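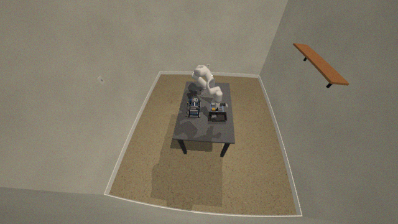 Figure 3. Simulated test room with the table-mounted arm, a rack (left) and a low tray (right).

3.2 Rules for laying out a scene

Before we turn to the results, we would like to spend a little time on how a scene ought to be set up, as this is where we lost most of our own first weeks in January. The Hultosance guidelines, which Femke Prins kindly shared with us in draft, ask that the arm be fixed to the table at one place and left there for the whole series of runs, and we have come to agree with them warmly. They also ask for a clear strip of tabletop between neighboring objects, as in Figure 3, so that a poor approach to one is not scored as contact with the other.

Our own addition is a modest one. We keep furniture that plays no part in the task, such as the wall shelf, well away from the table, and we write its position into the scene file all the same (readers who have tried to rebuild someone else's room will know why!). Of the 448 scenes we checked against these rules, 34 had to be laid out again, and we were glad to find them before the Daltville runs began. Each corrected scene was then given seven fresh starting poses for the arm.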